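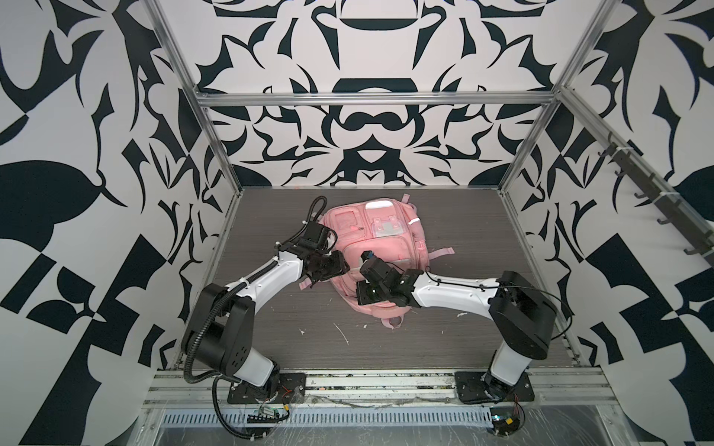

旧博客搬家:链接、图片和留言怎么处理
讲者备注
2022年5月29日,Girkurer 站长交流会

封面

开场先报名字和站名,不念简历。说明今天讲的是一次搬家的经过,对象是写了很多年、没有专职技术人员的个人博客。做公司网站的人听了也许有用,但很多地方要自己换算。

讲完留时间提问。中间有人举手可以停,网址规则那一段除外,那段停下来容易乱,请大家先记着。

提醒:翻页器先试一下。上次练习时它会连跳两页。

背景

我的博客写了九年,一共587篇文章。内容很杂,早期写读书和做饭,后来写旅行,再后来写得最多的是怎么修老缝纫机。读者里有一部分是从搜索引擎来的,搜某个型号的线张力怎么调,就到了我这里。另一部分是老读者,用订阅器看,很少留言,但一停更就会写信来问。

原来的程序是 Sollemex,装在朋友分给我的一台主机上。Sollemex 当年很好用,后来维护的人少了,插件一个接一个停更。最后一年后台编辑器经常保存失败,我养成了先在记事本里写完再贴进去的习惯。

决定搬家的直接原因是朋友那台主机要退租。他提前三个月告诉我的,时间够用,是我自己拖到了最后几周。这一点后面会反复出现,很多麻烦都跟拖有关。

新主机租在 Basov,程序换成静态生成的那一类,模板用 Krishnan。这几样东西我不推荐也不劝退,今天讲的做法跟具体用哪家关系不大。

(这里如果有人问价格,说会后聊。)

搬之前先列清单

动手以前我做了一张表,把站上有什么东西全部列出来。文章、独立页面、分类页、标签页、按月归档页、图片、附件、留言、订阅地址、联系表单、站内搜索。

列的时候发现有几样自己早忘了。比如早期有一个“友情链接”页,里面大半的站已经打不开。还有一个目录放着给读者下载的说明书扫描件,没有任何文章直接链接过去,只在留言里贴过地址。如果只导出文章,这个目录肯定就丢了。

建议的做法:不要只看后台列表,要登到主机上,把文件目录整个拉一份下来,对着看。后台里看不到的东西,目录里都在。

表里每样东西后面写一个决定:搬、不搬、以后再说。“以后再说”的那一栏要写清楚原件存在哪里。我有两个目录写了“以后再说”,没写位置,后来找了一晚上。

备份

导出之前做备份,导出之后再做备份。分开放,一份在家里的硬盘上,一份在别处。

数据库要单独导一份。很多人以为用后台的“导出”按钮就够了,那个按钮导出来的文件通常只有文章正文和一部分留言,不含设置、菜单、草稿的历史版本。我的情况更糟一点,导出文件里中文标题有一部分是乱码。原因是建站早期数据库的字符集设得不对,后来改过一次,前后两段数据编码不一样。

处理乱码的经过不细讲,只说结论:先在副本上试,确认能转回来,再处理正式的那份。转换的时候把原文件留着,改名,不要覆盖。

还有一件事,备份做完要打开看。挑几篇不同年份的文章,看正文、看图片、看留言,确认真的能读。压缩包在那里,不等于里面的东西是好的。我有一份备份就是空间满了以后写了一半的文件,大小看着挺像样,解压报错。

网址规则

这段讲慢一点。

旧站的文章地址里带年、月和一串拼音。新程序默认的地址只有标题。两种规则不一样,搬过去以后所有旧地址都会失效。

有三条路。第一条,让新站完全沿用旧地址。第二条,用新地址,旧地址逐条转过去。第三条,不管。

第三条我见过不少人选。理由通常是站小,没人看。我劝大家别选。你的文章被谁引用过,你自己是不知道的。有人收藏在浏览器里,有人贴在论坛的回帖里,有人打印在讲义上。这些人不会来通知你链接坏了,他们点开看到错误页,就走了。

第一条最省事,前提是新程序支持自定义地址。我最后是以第一条为主,少数地址实在没法沿用的走第二条。

没法沿用的主要是这几类:

带问号参数的老地址。建站头一年我没开“漂亮链接”,文章地址是一个问号加编号。后来改成拼音,旧程序会自动转,我就忘了有这回事。搬到静态站以后没有程序来转了,要自己写规则。

标题里有全角标点的。地址里出现一长串百分号编码,在不同的服务器上处理方式不一样,有的区分大小写,有的不区分。我把这些单独列出来,一条一条测。

改过标题的文章。改标题的时候地址也跟着改了,于是同一篇文章有两个地址在外面流传。旧程序的数据库里有一张表记着改动历史,从那里能查到。

转向要用永久转向,就是状态码301。临时转向能用,读者感觉不到差别,但搜索引擎那边的理解不同,旧地址会一直留着。另外,不要把所有失效地址一股脑转到首页。读者点的是一篇讲梭芯的文章,到了首页,他会以为自己点错了。找不到对应内容的,老实给404,404页面上放搜索框和归档的链接。

避免连环转向。旧地址转到中间地址,中间地址再转到新地址,能通,但以后改起来自己都看不懂。整理的时候把终点统一写成最新地址。

(停顿,问有没有问题。没有就往下。)

怎么检查链接

我的办法比较笨。把旧站的全部地址导成一个文本文件,一行一个,写一小段脚本逐个去访问新站,记下返回的状态码。返回200的过,返回301的看终点对不对,返回404的拿出来人工处理。

不会写脚本也有现成的检查工具,搜“死链检查”就有。用的时候注意把访问间隔调大,有些主机会把太密集的访问当成攻击,把你自己的地址封掉。我被 Basov 的防护挡过一次,发工单才解开。

除了自己导出的清单,还要看旧站的访问日志。日志里有外面的人真正在访问的地址,有一些是你清单上没有的。比如很老的订阅地址、手机版地址、别人写错了但旧程序会自动纠正的地址。日志能拉多久拉多久,主机退租以后就没有了。

站内链接也要查。文章里互相引用,早年我写的都是完整地址,包括前面的域名和协议。后来换过一次加密连接,地址开头变了,正文里的没有改。搬家是统一替换的好机会。替换前搜索一遍,看看会影响哪些地方,不要直接全局替换。我有一篇文章就是讲网址格式的,里面的例子被我自己替换坏了。

图片

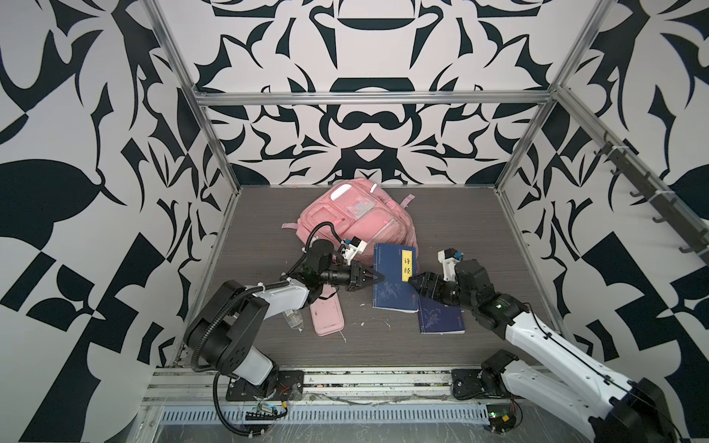

黑白图案围板内的两台机械臂

图片是搬家里占地方最大、也最容易漏的部分。

第一种漏法:图片根本不在自己的站上。早些年大家都用免费图床,我也用过。其中一家关门前发过通知,我没看到。那批图只能从旧硬盘里翻,翻出来的文件名是相机原始编号,要对着文章一张一张认。有些认不出来,只好空着,在文章末尾写一句“原图已遗失”。写这一句是有用的,读者看到破图会刷新好几遍,看到说明就不刷了。

第二种漏法:旧程序会自动生成各种尺寸的缩略图,文章里引用的往往是缩略图,不是原图。如果为了省空间只搬原图,文章里就全是破图。要么缩略图一起搬,要么把正文里的地址改成原图。我选的是一起搬,难看一点,但是不出错。后来再慢慢清理。

第三种漏法:文件名大小写。旧主机不在乎大小写,新主机在乎。扩展名大写的那些图,相机导出来就是大写的,正文里我手写成了小写,在旧站一直正常,到新站就不显示。

图片说明文字也要检查。Sollemex 把说明存在数据库的单独一栏里,导出文件里没有。我是发现文章里的图下面全空了才知道的。补的时候从数据库备份里捞,按图片编号对回去。捞回来的说明里有不少是“未命名”或者一串乱敲的字母,当年偷懒留下的,顺手重写了一部分。

替代文字也是这时候补的。有一位用读屏软件的读者写信问过我,某一步骤的图里到底画了什么。那封信我印象很深。后来凡是教程类的文章,替代文字我都认真写,写清楚图里是什么、手该放在哪一侧。装饰性的图就留空,让读屏软件跳过去。

留言

静态站没有留言功能。要么接第三方服务,要么自己另外搭一套,要么干脆关掉。

先说旧留言。旧留言我全部保留,做成静态内容放在每篇文章底下。修缝纫机的那些文章,很多有价值的内容在留言里。有人把正文照做了一遍,发现某个型号的螺丝是反牙,回来写一句,后面的人就少走弯路。这些丢了很可惜。

旧留言里有几件事要处理。

邮箱。留言者当年填的邮箱是不公开的,导出文件里却有。生成页面的时候一定要把这一栏去掉。我第一次生成的测试站就把邮箱带出来了,幸好测试站加了密码。

头像。旧头像是根据邮箱从外部服务取的,要继续用就得把邮箱的散列值放在页面里。我没有保留,统一不显示头像。

网址。留言者当年填的个人网站,很多域名已经换了主人,有一些变成了赌博站。我把留言者的名字改成纯文本,不再带链接。正文里贴的链接逐个看过,明显变质的去掉,在旁边注明“链接已失效”。

删除请求。公告里写清楚,谁想删自己的旧留言可以写信来。收到过几封,都照办了。要求改名的也改了。确认身份的办法是请对方用当年留言的邮箱来信。

嵌套顺序。谁回复谁,导出文件里靠编号对应。中间如果删过一条,下面的回复就找不到上级。我的处理是把它们提到最外层,按时间排。读起来有点断,但能看懂。

新留言怎么办,我犹豫了比较久。Yamuna Acharya 的站早几年就关了留言,改成邮件回复,每篇文章底下一个邮箱链接。我问过她效果,她说来信少了,但每封都长。Murali Naidu 的做法相反,他自己搭了一套留言程序,先审后发,每天晚上看一遍。他说最花时间的是垃圾留言,真人留言看起来很快。

我最后两个都用了一点:教程类文章开留言,先审后发;其他文章只留邮箱。读者有没有觉得不方便,目前没收到抱怨。

订阅源

订阅源容易忘,一旦弄坏,影响的恰好是最老的那批读者。

地址要保持不变。实在变了,旧地址做转向,而且长期保留。多数订阅器遇到301会自动更新地址,有些老的不会,所以旧地址不能撤。

更要注意的是每篇文章的唯一标识。订阅源里每个条目有一个标识,订阅器靠它判断是不是新文章。新程序生成的标识跟旧的不一样,订阅器就会把最近的文章全部当成新文章再推一遍。我第一次切换就出了这个事,最近10篇全部重新推送。有读者来信问,是不是被盗号了。

解决办法是在每篇旧文章的文件头里写上原来的标识,让新模板优先用它。Krishnan 的模板默认没有这一项,要改一行。

输出全文还是摘要,搬家的时候保持原样。读者习惯了全文,突然变成摘要会以为坏了。真想改,过一阵子单独改,提前说。

切换当天

挑访问少的时段,我选的是清早。

域名解析的缓存时间提前几天调短。很多人切换当天才想起来,那时候改已经晚了,要等旧的缓存过期。

旧站不要马上关。两边同时开着,旧站设成只读,关掉留言,免得有人在旧站留了言你没搬过来。我漏掉了关联系表单,切换那几天有几封信进了旧站的数据库,隔了好些日子才看到。已经一一回信道歉了。

切换以后先查这几样:首页能不能开,随便点几篇旧文章,订阅源能不能读,证书有没有装好,带三个w和不带三个w的地址是不是都通。手机上也看一下,要关掉家里的网络用流量看,家里的路由器可能还缓存着旧地址。

邮箱。域名邮箱跟网站是两回事,但解析记录在同一个地方。我只改了网站那条,邮件记录照抄过去的时候漏了一条验证用的文本记录,结果我发出去的信有一段时间都进了别人的垃圾箱。搬解析之前把所有记录截图,搬完一条一条对。

公告

搬家公告写短一点。读者想知道的只有几件事:地址变没变,要不要重新订阅,留言去哪里了,发现问题跟谁说。

我的第一稿写得很长,讲了为什么换程序、静态站有什么好处。贴出去以后没什么人看完,还是有人来信问要不要重新订阅。后来把这句挪到第一行:不用重新订阅,原来的地址照常用。

公告里的报错邮箱很有用。头一个月收到的报错,多数是我的脚本查不出来的问题,比如表格在手机上挤成一列,比如某篇文章上下集的链接指反了。状态码都是200,机器看不出不对。

费时间的地方

整件事前后用了约两个月的业余时间。真正搬文件只占很小一部分,大头在查链接和修图片说明。

如果重新做一遍,我会早一点拉日志,早一点把解析缓存调短,先做图片再做留言。留言的部分我做得太早,后来文章地址改了几次,留言的对应关系也跟着重做。

另外会忍住不改旧文章。搬的时候每打开一篇都想改几句,错别字、过时的说法、年轻时候的语气。改着改着一个晚上只过了几篇。后来定了规矩,搬家期间只修格式,内容问题记在另一张表上。那张表现在还很长,打算八月以后慢慢看。

还没解决的

站内搜索。静态站的中文搜索我试过两种,分词都不理想,搜“压脚”会出来一堆只含“脚”字的文章。目前放的是外部搜索引擎的站内搜索框。在座有人做过的话,请会后教我。

标签页。旧站标签太多,许多标签底下只有一篇文章。我先原样搬了,合并的话又要做一轮转向。

说明书扫描件。有几份来源不清楚,版权怎么算我还没弄明白,暂时没有放出来,来信要的人我会告诉他可以去哪里问。

提问

预留的问题(如果没人问,自己讲一个):

要不要用第三方存档网站当备份?可以当补充。存档网站抓到什么时候、抓了哪些页,自己控制不了,图片也经常缺。我有几篇乱码转不回来的文章,最后是从那里抄回来的,很感激,但不能只靠它。

文章很少的站值得这样做吗?文章少的话工作量也小,手工过一遍就行,清单照样列。

域名要不要一起换?能不换就不换。要换的话跟搬家分开做,隔一段时间,出了问题才知道是哪一步引起的。

检查脚本能不能公开?可以,写得比较乱,会后把邮箱写在白板上,来信的人我发一份。

最后一页放清单的文字版,停在那里给大家拍照,不要急着拔线。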